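Guvico Hardwax Oil 947 – Matte, for Tables, Desks and Shelves

Filed under: Wood Finishes > Oils & Waxes > Indoor
Last updated: 28 May 2022

In stock in the small and large tin. The middle size is gone and we don't know when Draltex will ship more, so please stop asking, we'll put it back on the page when it's on the shelf.

One-coat-at-a-time oil and wax blend for bare indoor wood. Goes on thin, soaks in, buffs to a low matte. Doesn't build up a plastic film on top like a varnish does. You feel the wood, not the finish. Made for furniture that gets used – kitchen tables, desks, kids' tables, open shelves, bench tops.

Not for outdoors. Not for floors either, whatever the old label said. There is a floor version, separate page, different hardener.

What it's good on

Pine, birch, beech, ash, maple, oak. Pale woods mostly. Clear will warm them up a little, a bit like the color you get when you wipe the board with a damp rag. If you want the wood to stay as light as it is bare, get the Raw tint, it has a touch of white pigment in it that cancels out the yellow. Don't use Raw on walnut, it goes chalky in the grain and you'll be sanding it all back out.

Veneer is fine as long as it's real wood and you go easy with the sandpaper. Melamine, laminate, anything printed – no. It'll sit on top and stay sticky forever. We get one of these a week. If you're not sure what your table is, put a drop of water somewhere hidden and leave it. Soaks in and goes dark, you're OK. Stays in a bead, it's sealed or it's plastic and this is the wrong product.

Oak and other woods with a lot of tannin: keep steel wool away from it. Black specks, hard to get out. Use the white pad.

Before you start

Old finish has to come off. All of it. Oil won't go through varnish and it won't stick to polish. Sand with the grain, start coarse enough to cut the old stuff, finish at 150. People like to go finer becuase it feels nicer under the hand but past 180 you're closing up the surface and the oil can't get in. Then it wears through at the front edge inside a year.

Vacuum, then wipe with a barely damp cloth, let it dry overnight. Fill dents before, not after. Fillers never take the oil the same as the wood around them so pick one a shade darker than you think.

Putting it on

Stir it, don't shake. The matting agent sinks to the bottom and if you skip the stirring the first half of the tin comes out shiny and the last half comes out like chalk. Bottom of the tin, scrape it, stir again halfway through the job.

Thin. Thinner than that. A lint-free cloth or the Favetti short-pile pad, work one board width at a time, along the grain and right out to the edge. Wait 15 minutes. Wipe off everything that hasn't gone in, with a clean dry cloth, and get a light across the surface from the side to spot the wet patches. Any puddle you leave will be a sticky puddle next week.

Two coats on a table. Three on a desk where your forearms rest. Shelves can get by with one. 9 hours between coats if the room is warm and you've got a window open, overnight if not. Light rub with a white pad between coats, dust off, go again.
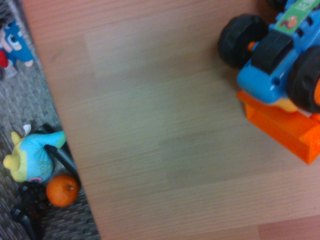
End grain drinks more than the rest, so give the ends a second wipe while the first is still wet. Undersides get one coat too. Skip the underside and a wide top can cup on you, one face takes up damp from the air and the other doesn't.

Drying and curing are two different things. Dry to the touch by next morning. Light use after 2 days – plates, a lamp, a laptop. Full cure takes a couple of weeks and until then no wet glasses, no tablecloth, no rubber feet, no spray cleaner. Rubber is the one people forget. Soft rubber sitting on fresh oil will leave a gray ring.

How far a tin goes

Large tin is 900 ml. Covers a six-seat dining table top and bottom, two coats, with enough left over for touch-ups. Roughly double that area on maple, which hardly takes anything. Rough-sawn wood eats it, buy two.

Small tin is for one desk or a couple of shelves. Also the one to buy if you just want to try the tint. We don't do sample sachets anymore, they dried out in the packet.

Looking after it

Damp cloth, drop of dish soap, dry it off. That's it for every day. No vinegar, no bleach, no furniture polish with silicone in. Silicone is a real pain, nothing you put on later will stick.

Scratches: that's where oil beats varnish. Rub the scratch with a white pad and a dab of oil, wipe off, done. You don't have to strip the top. Crayon and washable marker come off with soap, ballpoint mostly doesn't. For water rings try the pad first, dry, before you open the tin.

Top it up when water stops beading. On a family table that's once a year or so, we do the one in the shop every August when it's slow.

RAGS

Read this bit. Oily rags can heat up and catch fire by themselves. Do not ball them up and drop them in the trash. Lay them flat outside until they're stiff, or soak them in water and put them in a metal can with a lid. Same goes for pads and for the dust bag if you sanded between coats.

Wear gloves. Keep the window open. Smell is mild but it hangs around for a few days. Keep kids and pets out untill it's dry.

Specs

Color: Clear, Raw, Thomas Gray (new)
Sheen: matte
Thinner / cleanup: mineral spirits
Apply between: 55 and 80 F
Shelf life: two years unopened. Once opened, press the lid down hard and use it within six months. Skin on top is fine, cut it out, strain the rest through an old stocking.
Item no.: 947 plus the letter for the tint – C, R or T

On Thomas Gray. It's a soft cool gray, looks good on ash and beech. On pine it can go a bit green, depends on the board. Do a test patch on the underside, let it dry fully and look at it in daylight before you commit. Can't take back opened tins, tint or no tint.

Goes with

Favetti short-pile pad, pack of four
White rubbing pad, fine
Draltex wood filler, light oak or maple
Guvico Table Soap, if you don't like using dish soap

Shipping

Ground only, it's a flammable liquid and can't go by air. So nothing to Alaska or Hawaii, sorry. Tins get packed in a bag inside the box – if one shows up dented but not leaking it's fine to use, if it's leaking send us a picture the same day and we'll send another. Pickup at the counter is free, bring the order number.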